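3.2 Furnishings and textile storage

The rooms considered in this part of the study were let by Larkivell as single-occupant units and furnished before the tenant's own belongings arrived. We treat each item of furniture as a storage site if textiles were placed on, in or under it at any point during the inventory, regardless of its intended use. A bed is therefore coded both as a sleeping surface and as a horizontal storage surface, following the scheme proposed by Blackwood for short-term lets.

Hanging storage was the least uniform category. Few of the units had a built-in closet of adequate width, and tenants supplemented what was available with freestanding garment racks of tubular metal. Racks with more than one rail pose a coding problem. A long garment on the upper rail occupies the space in front of or behind the lower one, so that the nominal capacity of the two rails cannot simply be added. Unused hangers reduce it further, as do bags and folded items gathered near the base. Figure 4 shows such a case: the shirt jacket on the upper rail reaches past the level of the lower rail, and the items beneath it could not be assigned to a single rail from one view.
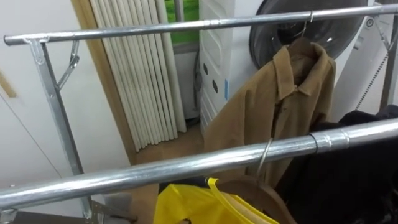

Figure 4. Two-rail garment rack with a camel-brown shirt jacket on the upper rail; hangers, a yellow bag and dark clothing below.

We resolved such cases by recording three values for each rack: garments hung separately, garments in contact with a rail but not on a hanger, and items in the zone under the lower rail. The last value was entered as a single mixed load when its contents overlapped. Two coders worked independently, and disagreements were settled by Zsolt Boros. Most concerned the second value – in particular, whether a garment draped over a rail should be considered stored or merely set down. Coat weight was not recorded, although tenants mentioned it when asked why a rack had been moved closer to a wall.

Bedding was coded separately from clothing. A bed was entered as "covered" when a sheet or duvet extended from the foot to the headboard, whether or not creases remained, and as "stripped" when the mattress was exposed over more than half its length. Pillows were recorded by position (head, middle or foot) and by whether their fabric matched the main covering. The second attribute was added in August, after the pilot, when it became clear that non-matching pillows were common in units where the tenant had brought part of the bedding from a previous address. Position at the foot was not taken as evidence of use. In the covered bed of Figure 5, the checked sage-green pillow was entered as foot, non-matching. Empty open shelving and cardboard boxes standing near a bed were entered under room storage and do not affect the bedding code.

Figure 5. Bed with gray covering and checked pillow at the foot end.
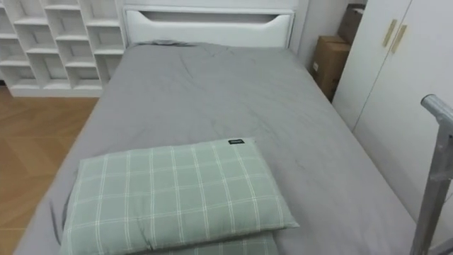 3.3 Coding of open shelving

Open cubby units were divided into compartments, and each compartment was scored as empty, partly filled or full. Units with staggered rows were scored in the same way as regular grids, with no adjustment for differences in compartment size.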